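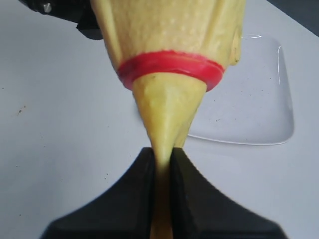 3.2 Workpiece and grasp selection

Deformable bodies without a fixed rest shape are poorly served by the edge-based grasp planner of Section 3.1, which expects at least two roughly parallel faces. We therefore defined a separate workpiece class for filled pouches with a soft skin. The class is represented by three parameters: the height of the neck, the width of the body immediately above it, and the length of the tapered tip below. In Fig. 3 the neck is marked by a red rubber band, which gives the color segmentation a stable reference against the yellow body, and the two black fingers close on the tip below the band. The body itself is not used for grasp planning. Its outline changes with every contact (note the lobe on the right flank in the figure), and a fit to that outline was not repeatable enough to plan from.

Figure 3. Tip grasp on a soft workpiece, wrist camera view. The clear tray is to the right of the workpiece.

The cell was built on a workbench at the Tumdale shared workshop and uses no custom electronics. The arm is driven by the Vodo controller described in Section 2, running the Tilen motion library with the default joint limits. Finger pads were printed in black on the workshop's own machine and attached with two screws each. An earlier pad with a flat upper edge touched the workpiece above the tip before the fingers had closed. The concave edge leaves clearance for the wider part of the body and was kept for all trials reported below.

Segmentation is done in two steps. The band is found first by a fixed threshold in hue, and its upper and lower borders are fitted with straight lines. The mean slope of the two lines is taken as the tilt of the neck. The tip is then searched for only in a strip below the band, along the direction given by the tilt. Clear objects on the bench, such as the tray, return little more than a bright rim at this stage. They are ignored by the segmentation and entered into the workspace model by hand as fixed obstacles. Dark specks on the bench top fall below the minimum region size and need no further treatment.

Closing is controlled by position and not by force - the gripper has no force sensor - and stops at a preset finger gap. The gap was chosen in preliminary runs in February, in which 4 settings were compared. The two narrowest settings deformed the tip enough to shift material upward through the neck, and this in turn changed the band slope between successive images. The widest allowed the tip to rotate between the pads. The remaining setting was used throughout.

Images were logged by the Smadi recorder during approach, closing and hold. After removal of images with motion blur over the band, 2,066 remained for the evaluation in Section 4. Bench lighting was left as found in the workshop, with no added lamps. Hue thresholds were set once at the start of logging and were not adjusted afterward. We did not attempt to estimate the volume or stiffness of the filling, and the planner makes no use of either quantity.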